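Notas para la charla: «El éxito que no fue»
Sesión de la tarde, Hollonside. Turno de 30 minutos, preguntas incluidas.
Versión para leer en el atril. No repartir.

Apertura (de pie, sin diapositiva)

Buenas tardes. Me han pedido que hable de fiabilidad en manipulación robótica y voy a hablar de un fallo, que es lo único de lo que me fío. Si alguien ha venido a ver brazos haciendo cosas bonitas, la sala de al lado tiene mejor programa y creo que también café.

Decir pronto quién soy: trabajo en Cullholm, reviso registros ajenos. Ni diseñé la celda ni entrené la política. Llegué cuando el informe ya decía que todo iba bien.

PAUSA. Pasar a la 2.

Lo que decía el informe

La tarea es apilar cubos de colores dentro de un cuadrado de cinta. Una tarea de parvulario, dirá alguien en la segunda fila. Contestar que sí, y que por eso mismo cuesta tanto admitir que no sabemos medirla.

El controlador, que internamente se llama Fedo, acumulaba 1,475 ejecuciones etiquetadas como correctas. Leer la cifra despacio. Preguntar a la sala quién puso la etiqueta. Esperar.

La puso Fedo. La condición de éxito era: pinza cerrada, altura alcanzada, orden de apertura enviada. En ninguna parte del código se preguntaba si el cubo se había quedado donde se suponía.

(No ensañarse. Yo he escrito condiciones peores.)

Lo que ocurrió en noviembre

Mariama Lamptey estaba repasando episodios a mano y encontró uno con la etiqueta de éxito en el que la torre se desmontaba al retirarse la pinza. El dedo se abría tarde, el brazo ya subía y el último cubo se iba con él unos milímetros antes de soltarse. Fedo lo dio por bueno y empezó el episodio siguiente.

Aquí viene lo que me preocupa más. El episodio siguiente empezó con un cubo fuera de sitio y el brazo bajó donde esperaba encontrarlo. Cerró en vacío contra la mesa. El límite de fuerza lo paró, y la recuperación automática borró la parada y volvió a intentarlo. Y otra vez. Hasta 50 reintentos permitidos, cada uno con su aviso, en un fichero que no abría ninguna persona.

Repetir esta frase mirando a los de gestión: la parada de protección funcionó y el programa la trató como un estorbo.

No hubo heridos. Me han sugerido que lo diga al principio para tranquilizar. Prefiero decirlo ahora, cuando ya se entiende que fue por suerte: con un reintento automático, quien mete la mano para recolocar un cubo cree que la máquina está parada.

La explicación fácil

Keyvan Amini defendió en la reunión que era un problema de los dedos: demasiado agarre, poca holgura al abrir. Puede ser. Se cambió el tiempo de apertura y la incidencia dejó de aparecer en los resúmenes. Recordar que los resúmenes salían de la misma etiqueta que ya nos había mentido.

Mi posición: el retardo explica una torre caída. No explica que el sistema la contara como acierto. Son dos averías y solo se arregló la que quedaba bien en una diapositiva.

Si Keyvan está en la sala, ofrecerle la palabra en este punto. Un minuto, no más — lo conozco.

Diapositivas 7, 8 y 9: la mesa

Pasarlas seguidas, sin comentar hasta la última.
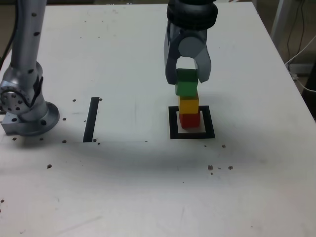
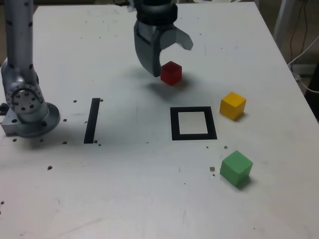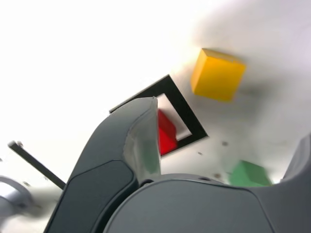
Volver a la 7. El cubo verde de arriba sigue entre los dos dedos y los cubos superiores están un poco corridos a la izquierda respecto al rojo de la base. Preguntar: ¿es un éxito? Pedir manos alzadas. Con la condición de Fedo faltaría solo mandar la orden de abrir. Con la mía falta todo lo que importa, que empieza cuando la pinza se va.

En la 8 los tres cubos están repartidos por la mesa y el cuadrado, vacío. Útil para explicar que el estado inicial también hay que comprobarlo. Fedo lo suponía.

En la 9, el rojo está dentro del cuadrado, pero desde ese ángulo el dedo tapa casi todo el cubo. A quien proponga «pues que lo decida una cámara», preguntarle qué habría decidido esta. Una sola vista no me basta, y menos la que lleva el estorbo delante.

Lo que pido

Que la etiqueta de éxito la ponga un proceso separado del que mueve el brazo, con la pinza ya abierta y retirada.

Que una parada por fuerza exija que alguien la rearme a mano. Me dirán que eso baja el rendimiento. Sí, lo baja.

Que se revisen los episodios antiguos antes de seguir citándolos. La propuesta de Oei es grabar 3,000 más con el sistema corregido y mezclarlo todo. No estoy de acuerdo: añadir datos buenos a datos mal etiquetados deja los malos donde estaban.

Preguntas probables

«¿Cuántos de los éxitos eran falsos?» No lo sé. La revisión no ha terminado y no voy a dar un porcentaje para que acabe en un titular interno.

«¿No es exagerado para unos cubos?» El mismo código de recuperación está previsto para otra celda, con piezas de metal. Dejarlo ahí y beber agua.

«¿Ya está corregido?» El tiempo de apertura, sí. El reintento automático está desactivado por configuración, o sea que se puede volver a activar con una línea. Pedí que se eliminara. Sigo esperando respuesta.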